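Speaker Notes: Packing and Presenting Seasonal Gift Sets
Costwood Regional Training Session, December
Presenter: Banafsheh Mirzaei, Gift Services 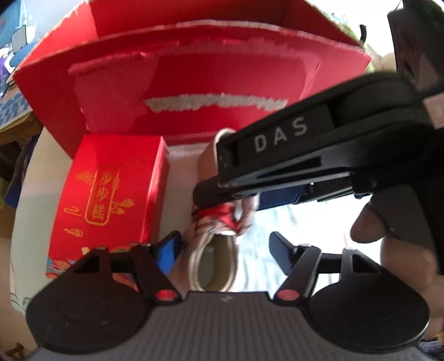
Slide 1. Red gift box labeled 步步糕, tied cloth bundle and large red carton.

Welcome the group and confirm that everyone has the printed handout. Introduce Iida Pelkonen, who will lead the practical portion after the break.

Begin with the smaller box. The name on the front, 步步糕, contains the words for "step by step" and for "cake." The word for cake sounds like the word for "high," and the name is understood as a wish for steady advancement. Staff should be able to explain this to a customer in one sentence. Pause for questions on pronunciation.

Point out the gold lettering and the cloud ornaments. When a set is arranged for display, the lettered side faces the customer and stands upright.

Move to the cloth bundle. The red satin ribbon goes around the middle. Ribbon for the Grulholm sets is cut to 70 centimeters. Ask participants not to trim the loose ends until the set has been checked.

Turn to the large carton. Note the torn strip on the inside back wall, where white paper shows through the red, and the frayed upper rim. Under the current standard, a carton in this condition is not to be given to a customer. It may be kept for storage behind the counter.

Figures for reference: the department prepared 3544 sets last season. Of these, 1154 were packed at the Powell location. Do not read out the figures for individual stores.

Practical portion: participants work in pairs, with two sets per pair. Allow time for each person to tie the ribbon at least once. Tadeusz Marciniak will collect the completed check sheets.

Close with the reminder on returns. Damaged cartons are recorded in Clendar before the end of the shift.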